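Succulents on a counter — who's keeping them alive indoors?

Edden Plant Forum > Houseplants > Succulents & Cacti
318 replies in the full archive of this topic, showing page 1

mossyknuckles
Posted 2023-07-01

OK so I have fallen hard for succulents and I need to talk to people who get it! My kitchen has one long counter that runs under an east window, and over the winter I started putting little pots on it. One green rosette, then a jade cutting from my aunt, then a string of pearls that I'm told I will kill (we'll see).

My question is for people who keep theirs on a counter or a shelf and not right on the windowsill. How far back from the glass can you go before they start stretching? Mine sit two feet away and the echeveria has gotten a bit leggy. I love having them where I work, I don't want to shove them all up against the window like they're in detention.

Also what do you put next to them? I want some flowers in there too but I'm worried about mixing things that want different amounts of water.

tinpailgarden
Two feet is pushing it for an echeveria. They are greedy! Haworthia and gasteria will be perfectly happy there though. I had an echeveria on a bookcase for one winter and by February it looked like a little palm tree. You can cut the head off, let it dry for a few days and root it again, and the stump will usually throw out babies. So all is not lost.

quietferns
Agree on haworthia. Zebra haworthia on my bathroom shelf, north window, going strong, pupping like crazy. I give them away at work now and people have started avoiding me in the hallway.

mossyknuckles
Going to get a zebra this weekend then!! Do you bottom water or just pour?

quietferns
Pour. I take it to the sink, soak it until it runs out the bottom, let it drip, put it back. Then I leave it alone until the pot feels like it's got nothing in it.

gravelandgrit
I'm going to disagree with everybody on the two feet thing. Distance matters less than how much sky the plant can see. I've got an echeveria four feet from a huge south-facing sliding door and it's tight as a cabbage. Somebody else could have one eight inches from a window with a brick wall outside and it'll stretch. Get down at pot level and look out. If you see mostly sky you're good.

tinpailgarden
Sure, but she said east window, kitchen. Most kitchen windows are not sliding doors.

gravelandgrit
And I'm saying get a light meter app and find out. I keep a log. My good spot reads 1,909 foot-candles at noon in summer, and my "bad" corner reads 318 and even that one keeps a gasteria looking nice.

tinpailgarden
Phone meters are all over the place. I tried three apps on the same phone and got three different answers.

gravelandgrit
They don't have to be right, they have to be consistent. Use the same app every time and compare your spots with each other.

lemonpith
On the flowers question! I mix them all the time and I think people get way too scared of it. Separate pots is the whole trick. You line them up so they look like one planting, and then you water each one on its own schedule. Yellow and orange next to the gray-greens and pinks is my favorite combination in the world. A pinkish succulent looks sort of washed out by itself and then you put something orange near it and it just wakes up.

Plants, phone and notebooks by the counter in the second one:
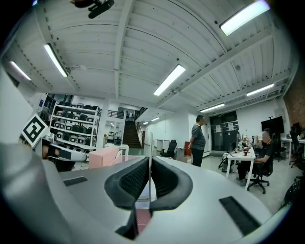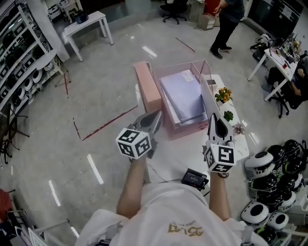

saltmarshsue
Pale counters are great for this, I switched from dark butcher block to a white top and the small pots went from invisible to the first thing people notice. I do think you get a bit of extra light bouncing up onto the lower leaves too, though I couldn't prove it. One warning if your top is real marble: put saucers under everything. Terracotta sweats and I have two rings I will be looking at for the rest of my life.

lemonpith
Yes, saucers! Or cork coasters, but check under them, mine grew a little mold when I left them too long.

gravelandgrit
Glazed saucers only. Unglazed ones let the water straight through and you're back where you started.

mossyknuckles
OK this is so helpful. Which flowering plants though? I'd love something yellow or orange that doesn't quit after two weeks.

lemonpith
Kalanchoe! It IS a succulent so the watering is nearly the same, and it comes in yellow, orange, pink, red, white. The blooms last for weeks and weeks. Pinch off the dead heads and it'll keep going a while longer.

tinpailgarden
Kalanchoe is lovely but please check if you have pets. It's toxic to cats and dogs. Mine went to live at my sister's when we got the cat.

mossyknuckles
No pets here, just a husband who waters things when he's bored. Possibly worse.

quietferns
Much worse.

ranunculost
Can I put in a word against kalanchoe? I've never once gotten one to rebloom. You need to give it long dark nights for weeks, as in really dark, closet dark, and I always forget it's in there. I treat them as a long-lasting bouquet now. If you want repeat flowers with less fuss, try a crown of thorns. It's spiky and it has sap you don't want on your skin, but with enough sun it blooms most of the year.

lemonpith
Mine reblooms every February and all I do is leave it in the spare room where we never turn the lamp on. No closet!

ranunculost
Then you have a magic spare room and I'm jealous.

saltmarshsue
Soil question for the group while we're here. I've been using the Krawczyk gritty mix and I love it, but the bag is tiny for what I pay. Is anybody mixing their own?

gravelandgrit
Yes. One part regular potting soil, one part pumice, one part coarse sand. Not play sand, it packs down like concrete. Pumice beats perlite because it doesn't float to the top every time you water.

tinpailgarden
I use perlite and it's fine. I put a thin layer of gravel on top and it stays where it belongs.

gravelandgrit
Then you can't see when the soil is dry.

tinpailgarden
I lift the pot! We've been over this in the other thread — page 3, I think.

ulikpots
I run a small pottery booth under the name Ulik so take this with a grain of salt, but drainage holes matter a lot more than the mix. I've seen people spend a fortune on soil and then put it in a teacup with no hole. If you're in love with a cup, keep the plant in a plastic nursery pot and drop that inside it. You can lift it out to water and no one will ever know.

mossyknuckles
I have three of them in teacups. I'm getting up right now.

quietferns
Go, go, go!

mossyknuckles
Update: two were fine, one was a swamp. I have it sitting on newspaper with its roots out. How long do I leave it?

quietferns
Two or three days somewhere airy and out of direct sun. Snip off anything brown and mushy first. Then fresh dry mix, and wait most of a week before you water.

saltmarshsue
What about grow lights for the counter? My cabinets hang low and I was thinking of sticking a strip underneath.

lemonpith
I have a Trulex strip under mine, 2,000 lumens, on a timer from seven to seven. I was worried it would feel like a dentist's office but I got the warm white and it's so pretty in the evening. My echeverias stopped stretching within a month.

gravelandgrit
Lumens tell you how bright it looks to you, it's not a plant number. But if the new growth is tight, keep doing what you're doing.

lemonpith
I think that's the nicest thing you've ever said to me.

mossyknuckles
Shopping list so far: zebra haworthia, orange kalanchoe, glazed saucers, pumice, light strip. I went in for one plant. Does the timer need to be anything special or will the one from our Christmas lights do?

lemonpith
The Christmas one is exactly what I use!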